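About > Who We Are > The Test Bench

About Grulodham

Grulodham tests robot grippers, arms, wrist cameras and controllers for companies that are deciding which ones to buy. We do not make or sell hardware, and we take no commission from anyone who does. A customer sends us a part list and a sample of whatever they need handled. We run the candidates through the same set of tasks and send back a report with the raw logs attached.

The company started in May with two arms and one bench in a former print shop on the Burmont road. The bench is still in use. We have since added a second room for controller work and a storage area for the grippers that customers leave with us between rounds.

Most of our customers pack things. They fill pouches, close bags, load trays and put small parts in kits. The objects they send us are cheap and ordinary, and many of them are hard to hold. A rigid box can be gripped badly and still end up where it should. Thin film folds, slides between the fingertips or sticks to the table, and it changes shape every time it is touched. We use a lot of zipper bags for that reason.

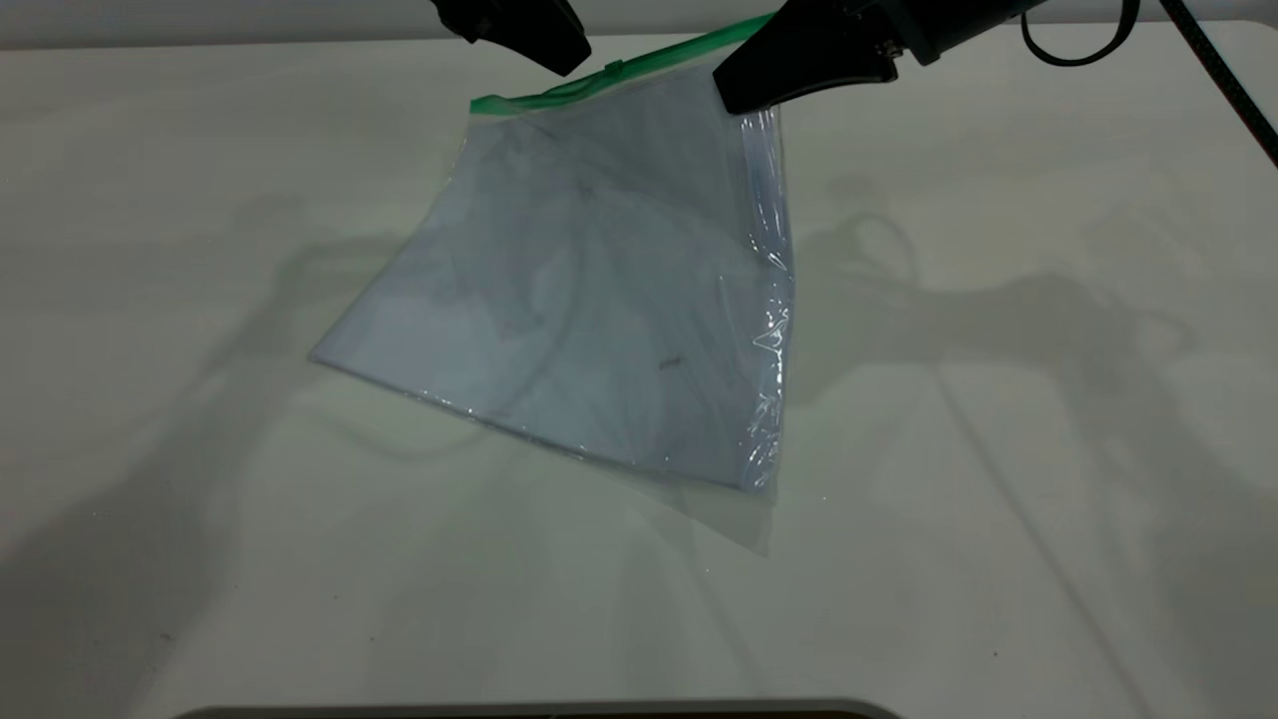

The bag tasks are part of what we call the Younis set, which is our standard list of 21 handling tasks. Every gripper we accept goes through the whole list, even if the customer only cares about one or two lines of it. The list covers picking up, holding, turning over, opening, closing and setting down, with rigid, soft and flat objects. We have kept the wording of the tasks the same from the start so that a report written for one customer can be compared with a report written for another.

How a comparison runs

Each gripper is mounted, weighed with its adapter plate, and set up with the maker's default settings. We run the task list once that way. Then we allow ourselves one day of tuning for grip force, closing speed and fingertip angle, and run the list again. Both results go in the report. Customers with an engineer on staff tend to look at the second set. Customers without one should look at the first.

Fingertips are logged as separate parts. A narrow tip gets under the edge of a flat bag more easily, and a wide one spreads the load when the bag has something in it. Changing the tips can move a result more than changing the gripper does, and we would like customers to know that before they order a whole new unit.

Cameras are tested on the same tasks. Clear plastic on a pale table is a poor target for most of them, so we keep the table pale. Glare from wrinkles in the film is recorded as its own kind of fault, apart from a missed grasp. We compare views from the wrist with views from a fixed mount, and the report gives the results for each.

For controllers we look at delay, at how the arm behaves when a command is dropped, and at how long a new operator needs before the task times level off. Our in-house software for replaying a run is called Brokon. It lines up the video, joint positions and gripper opening on one time scale. Customers get a viewer copy with their report at no charge.
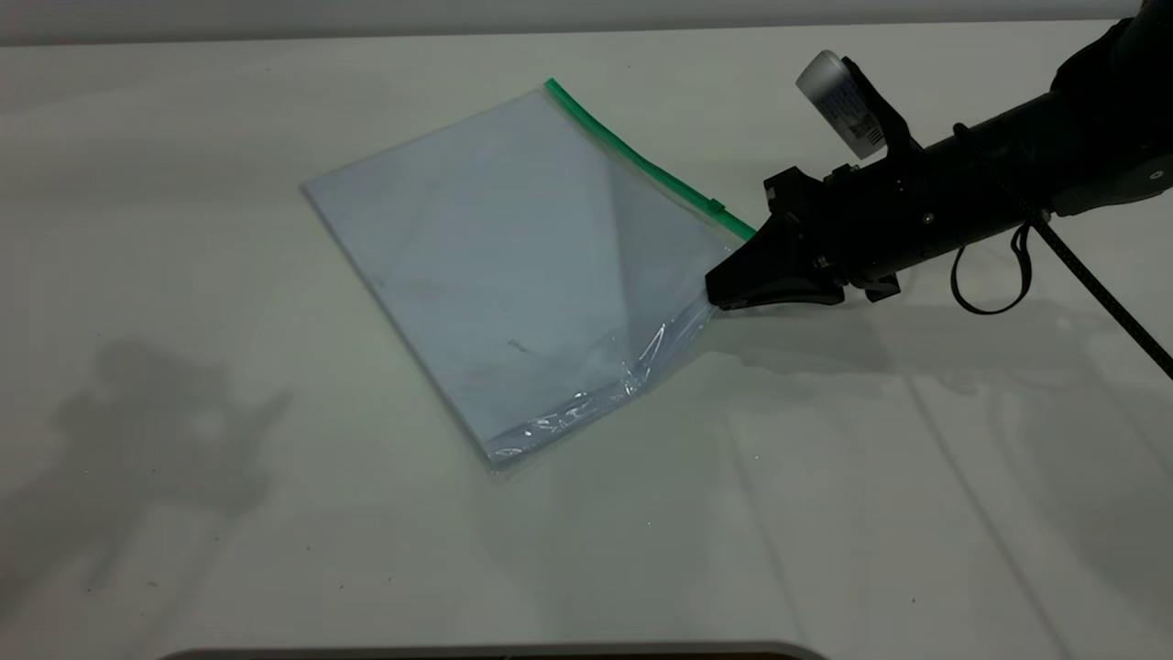 Text by Dalia Berrada
Bench lead, Grulodham
December 2018

So far we have logged 2,707 runs, and 1,690 of them were with bags or other thin film. Failed runs stay in the log. If a gripper drops the object or pinches the wrong layer, the run is kept with a short note from the operator, and the customer can play it back. We do not average failures away or publish a single overall score.

A gripper that does well on film may do poorly on a glass jar, and we leave it to the customer to decide which of those matters.

What we don't do

We do not design production cells, write safety assessments or certify anything. We do not run endurance tests past the length of the task list. Makers may send us their own products for testing on the same terms as everyone else, and they see the report when it is finished.

Sending us samples

Please send at least one full carton of each item, in the packaging your line receives it in. Bags should come unopened from the supplier, since film that has been handled behaves differently. Tell us the payload you expect, the arm you already own if there is one, and the space available around it. We reply with a task plan and a price before any work begins. Leftover samples are returned with the grippers unless you ask us to keep them for a later round.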